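How Melahat Saraç got a small bag label onto everyone's feed
2021-10-10

I'd been trying to pin down Melahat Saraç for weeks. She runs social media for Lundgren, a small label that sells jackets and bags online, and she answers direct messages from customers much faster than she answers mine! When we finally got on a call, she was eating lunch and asked if I minded.

I asked how she started. "I was packing orders," she said. "Then Duygu Duman, my boss, saw me replying to comments on my phone and said, fine, that's your job now." The account had 2,000 followers then, mostly friends of friends.
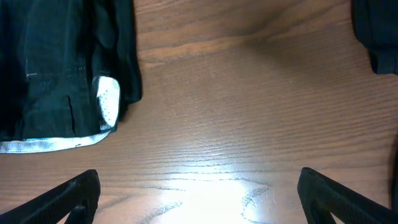
Her first big idea flopped. It was a giveaway in May with Bernumix, the online craft store, and it pulled in a crowd of people who only wanted free stuff (most had left by the end of the month). "I cried a little," she told me, laughing. "Then I read all the comments again, and people were asking how to fix a zipper. So I went live and fixed a zipper."

That stream ran 28 minutes and she'd planned on five. I've watched it twice - she drops the needle, hunts for it, and keeps chatting the whole time. Viewers loved it.
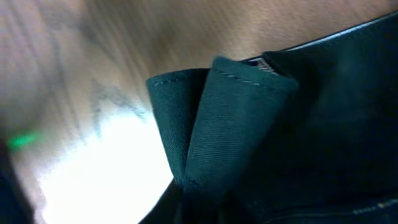 Dark twill with a row of pale topstitching along the fold.

These days she goes live 3 times a month. No script, just a sticky note with the topics on it. I wondered if the bosses ever push for a harder sell, and she groaned. "Tarık in sales wants a discount code every ten seconds. I give him one, at the end."

She's picky about paid posts too. Cultarex, the agency Lundgren tried last year, wanted everything polished and scheduled. "The captions sounded like a bank," she said. They parted on good terms, and she still borrows their spreadsheet.
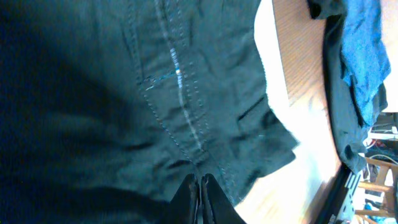
Her advice for tiny brands

Pick one platform and stay on it, she says, even when a shiny new one comes along. Answer questions out loud, by name. And keep your old videos up, bad lighting and all - her zipper stream still gets new comments, and she still replies to them between bites of lunch.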